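潮位簿

船四点走。Cozma 号，不等人，船长在码头上就跟我说了，不等人，上回有个收羊毛的晚了一根烟的工夫，在 Isdale 多住了九天。我说知道了。箱子没打开，直接扛着往坡上跑。

风大。路是石头的，滑。

多姆尼卡·吉察，就是 Domnica Ghiță，信封上这么写的，最后那个字母头上有个小弯，我每次都漏。她管这座岛的验潮站，管了很多年。我是 Hadel 水文所派来的，西格妮·托拉修斯，助理，试用期，差旅补贴175，吃住自理。任务一句话：把旧潮位簿抄出来，带回去，站要撤了，改成自动的，装在对面 Keltunik，那边有电。

所里的人说，老太太脾气怪，你别跟她聊天，抄完就走。

门没锁。我敲了，没人应，我就进去了。屋里有煮卷心菜的味道。她坐在窗子跟前，背对我，手里一只怀表，嘴里在数什么，抬起一只手，意思是等着。我就等着。等了好一会儿。然后她在本子上写了个数，合上表，回头说，你是来拿簿子的。

我说来抄。

她说，抄？你知道有多少？

我说所里给我的数是2,633条。

她笑了一下，鼻子里出的气。那是夜里的，她说。光是夜里的。

我当时没听明白。我看了一眼钟，十一点二十。我算了算，就算光是夜里的，一条抄五秒，也要三个多小时，中间不能喝水，不能上厕所。我把箱子打开，拿纸，拿铅笔，削铅笔，手指头冻得不听使唤，削断了一次。

簿子在柜子里，一摞，布面的，潮得发胀，翻开有股咸鱼味。前面的字很漂亮，竖是竖横是横，墨水是褐色的。日期，时刻，水位，风，备注。备注栏大多空着。偶尔有一句：海豹。或者：灯坏。有一页写着：他今天没回来。再后面一条，隔了六个小时，水位，风，备注空着。

我抄。

她在旁边走来走去。倒水，添柴，把锅盖揭开又盖上。我不抬头。所里的人说了别聊天。

她说，你多大了。

我说二十四。抄到一个七，她的七中间带一横，我得小心别看成别的。

她说，我来的时候比你小一岁。从很远的地方来，坐火车，坐马车，再坐船，那时候的船比现在这条还小，不叫这个名字。我丈夫先来的，他写信说这里有房子，有薪水，每天只要看六回水。六回。她说，我想那还不容易。

我说嗯。

白天四回，夜里两回。她说，夜里那两回，一回是一点，一回是五点。你试过一点起来，再五点起来没有？

我说没有。抄到风，西北，西北，西北，北。 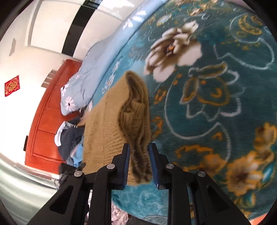

第2期　第175页

她把一只碗放在我胳膊边上。卷心菜汤，上面漂着油。我说谢谢我不饿。她没拿走。汤冒着气，把我那张纸的一角熏软了，我把纸往左挪。

十二点零五。抄了一百多条。太慢了。

我换了个法子，只抄水位不抄风，风以后可以从 Keltunik 那边的记录里补，反正一片海一个风。这么一来快多了，一列数字下去，眼睛不用左右跑。也就是这么一来，我看出来了。

先是觉得顺。太顺了。数字这种东西，抄多了会有手感，真的，水涨水落，有个弧度，可是总有那么一两个毛刺，大风压着，或者气压低，水就高出一截来。白天的有毛刺。夜里的没有。夜里的一条一条滑得像抹了油。

我停下笔。翻回去。再翻。

头几年的夜里是有毛刺的。有一条后面还滴了蜡。大概从第四本开始，不，第五本，从那句"他今天没回来"往后再过一个冬天，夜里的数就全平了。一点钟的，五点钟的，每一条都正好落在前后两个白天读数的中间，弯一弯，弯得很好看。

算出来的。不是看出来的。

我坐着没动。铅笔还捏着。我在学校里做过这种题，两头有数，中间求一个，叫内插。老师说，没有数据的时候才用。

她在我背后。我不知道她站了多久。

她说，汤凉了。

我说，夜里的这些。

她说，嗯。

我说，这些您没去看水。

她说，没去。

就这样。她连椅子都没拉，站着说的。我以为她会辩两句，说生病了，说梯子结冰了，什么的。她把汤端起来，倒回锅里，重新放到火上。

我那会儿脑子很乱。先想的是，完了，这2,633条全废了，所里那张大图，从这里画到 Keltunik，再画到大陆，Isdale 这一个点撑着半边，每年印航海用的潮汐表，后面那页小字写着资料来源，第一个就是 Isdale。然后想的是，要不要写进报告。然后想的是几点了。一点差十分。

她说，你要说就去说。

我没说话。

她说，他没回来以后，我去过一个冬天。一点去，五点去。提灯，从后门出去，下那个坡，到水尺跟前，把灯举起来看。水尺旁边就是他平时栓船的环。你举灯，先照着环，再照着尺。没别的办法，环就在那儿，铁的。我看了一个冬天。

她说，开春以后我就不去了。我躺在床上，听。听得出来的，你信不信，水到哪一级台阶，声音不一样。我听了再算，算了再写。早上起来下去看，差不了一指。

我说，可是有风的时候呢。

她说，有风的时候听不见。

然后她坐下来了，坐在我对面，把怀表放在桌上，盖子打开，冲着我。表走得很响。

我又开始抄。我也不知道为什么还抄。可能是手停不下来，也可能是因为船四点走，先抄了再说，抄了总比没抄强。试用期。我想着试用期。一列一列，滑溜溜的，抄得飞快，不用看都知道下一个是多少，后来我真的试了一回，先猜，再看，对了。又猜，又对了。猜了七个对了七个。

第八个错了。

差得很多。高出一大截。备注栏空着。我以为我看串行了，拿手指头按着再看一遍，没有，就是那一条，夜里一点，风一栏写的是"大"，只有一个字，墨水洇开了，像纸湿过。

我问，这个呢。

她探过头来看。看了半天，她眼睛不好，得把本子拿到窗口去。拿过去，又拿回来。

她说，这个我去了。

我等她往下说。她不说了。起来揭锅盖。

一点二十。外头有羊叫，叫得很难听。

后来又有几个。我开始不抄了，开始找。翻得很快，拿指甲在纸边上掐印子。一本里头有两三个，有的一本一个没有。都是大风的夜里。听不见水的夜里。她去了。提着灯，下那个坡，先照着环，再照着尺。那些数都是毛的，糙的，跟旁边谁也不挨着。

有一个冬天有十一个。

我说，那年冬天很厉害。

她说，那年冬天屋顶飞了一块，我用绳子捆的，100米绳子，绕着房子捆，捆得像个包裹。她说到这里真的笑了，有两颗牙没了。我在里头躺着想，行了，可以寄走了，就差张邮票。

我也笑了。我不该笑的，所里的人说别聊天。

然后我喝了汤。热过第二回，咸得要命，我喝了两碗。

两点十分。还有那么厚一摞。抄不完了，这个时候我才承认抄不完。我问她能不能把簿子带走，整个带走，到了 Hadel 抄好再寄还。她想了想，说不用寄还。她说，站都撤了，我要它干什么。

她让我跟她到里屋去拿个结实的袋子。里屋很小，一张床，一个箱子。东西都收好了，叠得一摞一摞。我这才想起来，站撤了，房子也是所里的，她也得走。没人跟我说过她上哪儿去。我也没问过。

我问了。

她说 Keltunik，有个外甥女在那边，腌鱼厂里的，给她腾了半间屋。她说窗子不朝海，朝一面墙。她说挺好的。
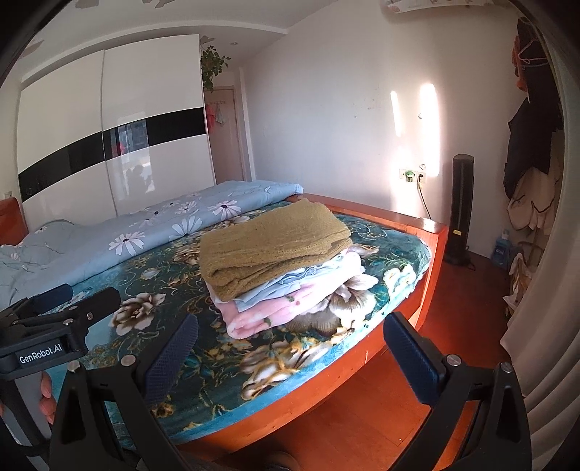
叠好的毯子，放在床上。

袋子是帆布的，装过面粉，抖一抖还有白的掉出来。簿子装进去，太沉，又分成两袋。她把怀表也往里放。我说这个不是所里的吧，清单上没有。她说你拿着，回头算起来要用。我说我们现在用的是钟，墙上的。她把表拿回去了，揣在围裙兜里，没说什么。我后来为这句话难受了很久，当时没觉得。

三点了。她说还有一回。

什么一回？

三点半的那一回，白天最后一回，她说，还没撤呢，你们那封信上写的是月底。

我说船四点走。

她说来得及，从水尺那儿有条小路绕到码头，近。

于是我一手一个袋子，箱子拿皮带捆在背上，跟着她从后门出去。坡很陡，比我想的陡得多，石头上全是绿的，我滑了两次，一次坐下了，裤子湿透。她走在前面，一步也不滑，六十多的人，脚像是认得路。也没扶什么，没东西可扶。

夜里。我边走边想。夜里提着灯走这个。大风。

水尺是一根木桩，钉着铁皮，刻度磨得只剩一半，有几段是她自己拿漆重描的，描得很粗。环在旁边。铁的，锈了，比我想的小，跟个手镯差不多。水在下面一上一下地舔。

她掏出表来看。嘴里数着，跟我刚进门时一样。原来数的是浪，浪高一下低一下，要数够十二个，取中间的。她数完了，说了个数。

然后她看着我。

我没懂。她又说了一遍那个数。

我把袋子放下，从兜里掏出铅笔，没有纸，只好把袋子口解开，掏最上面那本，翻到最后写了字的那页，垫在膝盖上写。时刻，水位。风，我抬头看了看，舔了一下手指头举起来，其实不用，风把我头发全糊在脸上了。西北。我写西北。

备注，她说。

我说备注写什么？

她说随便，你写的。

我想不出来。水往我鞋子里灌。Cozma 号拉了一声笛，远远的，闷的。我写了个：两人。写完觉得傻，想划掉，她已经把本子拿过去看了，拿得很远，又拿近，看完合上，塞回袋子里，把口扎紧。她扎的那个扣我到现在不会打。

走吧，她说，顺着墙走，别走草上，草底下是空的。

我走了。跑的。两个袋子轮流撞我的腿。跑到码头跳板已经在收了，我把袋子先扔上去，人再上去，船长骂了一句，他骂的话我没听懂。我趴在栏杆上喘气，往岸上找，水尺看得见，木桩那么一小根，旁边没有人了。坡上也没有。她走得可真快。

船开到一半下了雨。舱里一股柴油味，有个男人在剥煮鸡蛋，剥了一个递给我，我吃了。我把袋子夹在两条腿中间。

报告的头一句我在船上打了好几遍草稿。Isdale 站夜间观测资料，经核查。经核查，系。系根据。系观测员根据声响。划掉。夜间观测资料部分条目。划掉。那个男人问我写什么呢，我说作业。

到 Hadel 天黑透了。所里还亮着一盏灯，值班的老头给我开门，问怎么不是抄好的，怎么整个背回来了。我说没抄完。他说那你放桌上吧，明天有人抄。

我说我来抄。

他说随你。

我没回宿舍。把灯拧大，第一本，第一页，从头来，这回风也抄，备注也抄。海豹。灯坏。抄到后半夜眼睛花了，站起来走走，墙上的钟差三分一点。我开了窗子。所里离海隔着两条街，中间有仓库，有教堂，按说听不见什么。

我站那儿听了一会。有辆车过去了。再听。

窗台上有纸，我拿过来，写了个时刻，水位那一栏先空着。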